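List: brevville-swap
Subject: Re: [brevville-swap] Hard water spots, and what to do about the shared laundry room
From: Lorne McIntyre
To: brevville-swap list

Chutima Sangkhawat wrote:

> Hi all,
>
> We moved into the Nguyen building in November and I am losing the
> fight with the water. The shower door is cloudy again two days after
> I clean it, the kettle has a crust in the bottom, and my dark
> shirts come out of the machine downstairs looking dusty. I have been
> using the Diltosell powder because there was a box of it on the swap
> shelf. I used the full scoop and then a scoop and a half, and it got
> worse.
>
> Is it the powder, the machines, or the water? Does anyone here have
> a softener, and was it worth the money? I rent, so I can't cut into
> any pipes.
>
> Also, is there a rule about who cleans the lint screens? I don't
> mind doing it but I'd like to know.
>
> Chutima

Chutima,

Welcome to the building. I have been in it for 35 years, on the second floor at the back, and the water was like this when I came.

It's the water first and the powder second. All of Brevville on this side of the tracks is on the old wells. The water is fine to drink but there's a lot of lime in it. The houses up the hill are on the reservoir line and they don't get it, so you will hear people on this list say they have no trouble at all. Ask them what street they live on.

More powder makes it worse in those machines. They are front loaders and they don't use much water to begin with, so what you put in doesn't all rinse out, and what stays behind dries on the cloth. That's the dust on your shirts. Go down to half a scoop. Run the dark things through once with no powder and a cup of white vinegar in the drawer, then wash as normal next time. Don't use vinegar in the same load as bleach, ever. If half a scoop doesn't get things clean, change to a liquid. The Prolteck liquid works for me. Other people like other ones.

For the kettle, half vinegar and half water, bring it to a boil, turn it off and leave it an hour. Pour it out and boil plain water twice before you make tea. I do mine on the first of the month. If you leave it until there is a crust you will need to do it two or three times in a row.

The shower door is the hard one. What works is a squeegee after every shower, which takes less time than it takes to complain about. To get off what is already there, put vinegar on paper towels, stick them to the glass and leave them half an hour. Keep vinegar off any marble or other natural stone, it eats the surface. A spray bottle is handy for the parts where towels won't stick. Mark the bottle with what is in it if you reuse an old one, and rinse it out well first. 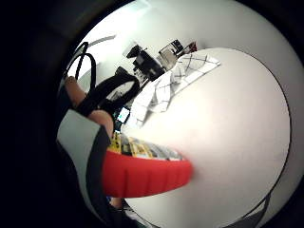
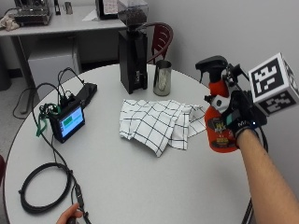
On softeners. A real one goes on the main line and you would need the landlord for that. I asked in my second year and again when they redid the boiler. The last quote was 2,624 dollars for the whole building, not counting salt, and the answer was no. I still think it would pay for itself in water heaters, but I have stopped writing the letter. If you want to write it I will sign it.

The small ones that screw on at the shower head are mostly carbon filters. They take out some of the chlorine smell. They do very little for lime whatever the box says. I bought two of them over the years and gave both away on this list. There are portable softeners with a resin tank that hook up to a faucet, and those do work, but you have to recharge them with salt, and with water like ours you would be doing it often. A woman on the third floor had one and kept it under the sink. I think she got tired of it.

Somebody wrote here last spring that magnets on the pipe had fixed it for them. I tried that for a winter. My kettle looked the same.

The laundry room. There used to be a sheet on the wall with names on it, and it came down when they painted. The custom is that you clean the lint screen after your own load, and if the one before you didn't, you clean theirs too. Leave the washer door open when you are done or the rubber starts to smell. The machine on the left takes longer to drain, so give it a few minutes before you pull on the door. It isn't broken.

The rest of that Diltosell box can go back on the swap shelf. Up the hill they get on fine with it. Tape the top down first, the shelf is damp on that side and it goes to a brick.

One thing for the rest of the list while I am writing. I have a drying rack to give away, folding, good condition except for one rubber foot that is missing. Also a box of canning jars, pints, no lids. They are outside my door. Take them without knocking if it's before nine in the morning.

And whoever borrowed the long pipe brush from the laundry room, please put it back on its hook. I need it for the floor drain.

Lorne McIntyre
Nguyen building, second floor rear

--
You are getting this because you signed up for brevville-swap.
This list has 700 members. Please trim your quotes.
To leave, send a blank message with "unsubscribe" as the subject.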